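11th May

Adhesive trials, Kula water-based cement against the solvent one we have now (Flamberg). Picking up from the peel strips cut last week.

Conditioned strips overnight in the small cabinet, 23 C and 50 percent humidity. Cabinet log shows it held all night. The door seal is still loose at the bottom corner and I taped it again.

Batch A, Flamberg on full grain upper to rubber outsole. All 19 strips pulled. Failure mostly in the leather, which is what we want. Two let go at the bond line near the clamped end. I think I was stingy with the brush there, so I have marked them but left them in.

Batch B, Kula, same leather, same rubber, one coat. Poor. The film looked fine after drying and took the heat fine, but most strips came apart clean off the rubber with hardly any fiber on them. Rogério's view is that one coat soaks into the leather and leaves too little for the rubber side. Could also be the primer. We used the tin opened in August and the lid was not on properly. Will repeat with fresh primer before blaming the cement.

Batch C, Kula, two coats, 19 strips. Much closer to A. Fiber tear on nearly all. The spread is wider than I like and the last few are the weakest, probably because I took too long between the heater and the press. Kula's sheet gives a shorter open time than we are used to. Use the timer next time and do them in sets of four.

Cycle counter on the press reads 1,163 at end of day. Platen pad is due for a change, there is a dent in it from the buckle incident. Ordered one from Sinaga, no delivery date yet.

Sigita asked about smell and cleanup. Kula brushes wash out in warm water if you get to them right away. Left for the lunch break they are finished, lost two good ones. No headache at the end of the day, for what that is worth. Drying is slow on the side bench with the window shut. Opening it helps but then the humidity in the room is anybody's guess and I don't want that in the results.

Roughing: changed to the coarser belt halfway through preparing C and did not write down at which strip. My mistake. If the spread turns out to follow that, C needs doing again from the start. Sigita still has the offcuts from both belts and will look at them under the loupe.

The Mornamon order uses the softer outsole compound, which we have not tried with either cement. Need a sheet of it from stores. They will want an answer on the cement before the sizes are confirmed, so this comes ahead of the canvas tests.

To do
Fresh primer, repeat B
Softer compound, A and C method, same roughing belt throughout
Ask Rogério whether the heat flex test can start on C strips now or has to wait the full week
Label the cement jars, both lids are white
New brushes, the flat ones
Fix the cabinet seal properly

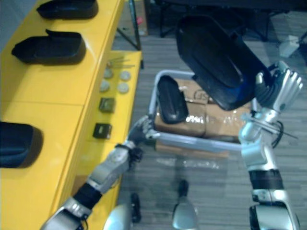 Black molded trays on the yellow table, small parts on the lower step.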